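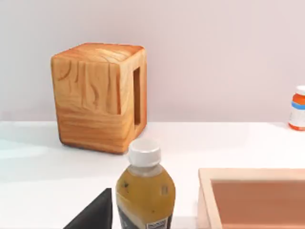
Ticket 2923
Project: Tindulden sim, tabletop pick and place
Opened by: Larysa Tkachuk
Assigned: Caradog Gough
Priority: high
Status: open, workaround in place

Summary: gripper drives into bottle on approach, contact force spikes, episode does not abort. Should abort. Wrist view attached.

Steps
Load the bottle-to-tray task, seed 1534. Run the stock policy. Wrist cam on. Arm comes down toward the bottle, finger on the left side of it. Next log line is contact, then force goes over the limit and stays there for 16 steps. No stop event written.

Expected: stop on first step over limit.

Tried so far
- different seed, same thing
- moved the wooden block out of the task file, no change. so not the block
- swapped bottle for the pill bottle as target, stops fine!! so its something about this bottle
- restarted the sim server, nope

Comment, Meriem El Khatib
Check the collision mesh. The bottle came in with the December asset import from Cakska and I think some of those never got a force sensor group. Visual mesh looks fine so you wont see it in renders.

Comment, Caradog Gough
Confirmed. Bottle has no contact group. Limit check only loops over listed groups, so it skips it and says all clear. Block, tray and pill bottle are listed. Two bugs then: missing group, and the check passing when it has no data. Second one worries me more, same check code goes to the real cell.

Comment, Larysa Tkachuk
Same code as in the Wiegand cell?? pls confirm, Lowri is booked on it Monday

Comment, Caradog Gough
Yes same module. Real arm has its own hardware limit under it but I would not lean on that. Told Lowri to hold off.

Workaround: added the bottle to the group list by hand, reran 1000 episodes overnight. Every over-limit contact now stops on first step. Config is on my branch only, dont merge yet.

To do
Caradog: make check fail closed when a body has no group
Meriem: go thru rest of the import for teh same gap
Miyuki Kubo: sign off before the real cell goes back on

Last update February 12, 2023. Leaving open until Miyuki has signed.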